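Call for participants: try-out of the Dindo two-arm bench kit
Arnstead, posted Tue 5 November

Cruzado is looking for 12 people to try the Dindo kit before we start to sell it to small packing shops. You do not need to know programming. We need people who have packed, sorted or shipped small goods with their own hands and who can tell us plainly when a machine does it badly.

Dindo is a pair of robot arms with simple two-finger grippers, made for a normal work table. A person guides the arms through a job, and the kit learns from these guided runs. Our first jobs are all with thin plastic bags, which are difficult for any gripper. The job you will meet first is the handover, where one gripper holds the bag by the top and the other takes it from below. 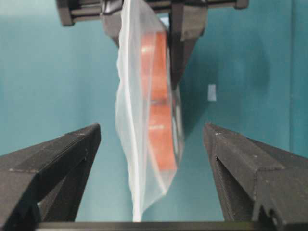
Each participant comes for six sessions at our workshop in Retgate. You will guide the arms yourself, repeat the same small job many times, and write short notes on a form. Please be ready for slow work. Some bags slip, and we want to hear about those too.

What you will do:

– Guide the arms through passing, turning and laying down a bag
– Mark on the form which grips felt safe and which did not
– Use the pinch grip on bags with rolls of tape inside

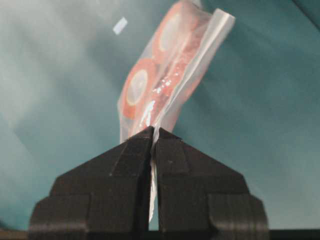

– Talk with our engineer Pankaj Rathore for a short time after each session

Who can apply: adults who can sit or stand at a table for two hours and who read English well enough to follow the guide book. Left-handed people are very welcome, as we have too few of them until now.

We pay 700 for the full set of sessions, in two parts, and travel inside Arnstead is covered. The last sessions use flat bags on the table, with several rolls in one bag.

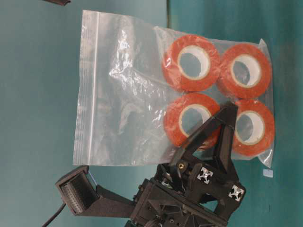
Sessions run in the morning or in the evening, and you may choose one and keep it. The notes you write stay with us and your name is removed from them before the review in May.

To apply, send a few lines about your work experience to Benvinda Sampaio at Cruzado, with the reference 1694. Please also say which hours suit you. Questions on the kit itself go to Tamer Aoun.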